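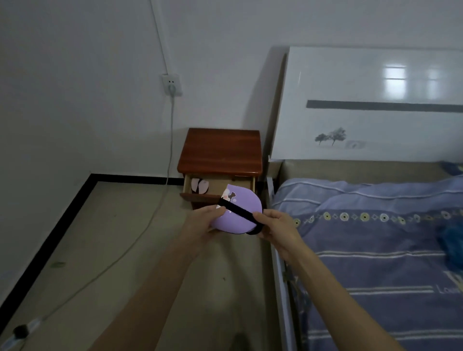 Orestis Mitsotakis-Vlachou reckoned the trouble with most canteen queues starts at the menu board, because people only begin choosing once they're standing at the counter with a tray in their hands. I've run the lunch service at a college in Ranham since 2007, and I think he's right, though it took me far too long to do anything with the idea.

Home Recipes Kitchen Planning Staff Room Contact

So, how do you speed up a lunch queue without knocking down a wall? We feed 300 students in 50 minutes on a busy day, from a servery that was built for a much smaller crowd (and it shows!).

Start by standing in your own queue. Do it at the busiest time, buy your lunch like everyone else and write down every place where you stop moving. I stopped at the cutlery, then at the hot counter, then for ages at the till behind a lad looking for his card.

Next, move the menu. Ours used to hang over the hot plates in tiny writing. I put a big one by the door and another halfway along the corridor – same dishes, same order as the counter, prices included. Keep it to a line per dish. If you list allergens, give them their own sheet underneath so people who need them can stand and read without blocking anybody.

Now split off the quick stuff. Sandwiches, jacket potatoes already boxed, fruit, drinks. Put them in a chiller or warmer that can be reached without joining the hot line, and give them their own till if you've got one. We only had the one, so I borrowed a second from our Tonville site for a fortnight and then begged to keep it.

Cutlery goes after the till. Please do this one even if you skip the rest! It costs nothing, and people can dither over spoons as long as they like.

Last job is the serving itself. Portion the most popular dish just before the rush, a small batch at a time so it doesn't dry out, and let one person serve only that. Swap them over halfway through or they'll get fed up.

Give any change a full week before you judge it. Our first two days were chaos – everyone walked to where the forks used to be – and by the second week I was getting my own lunch before the custard ran out.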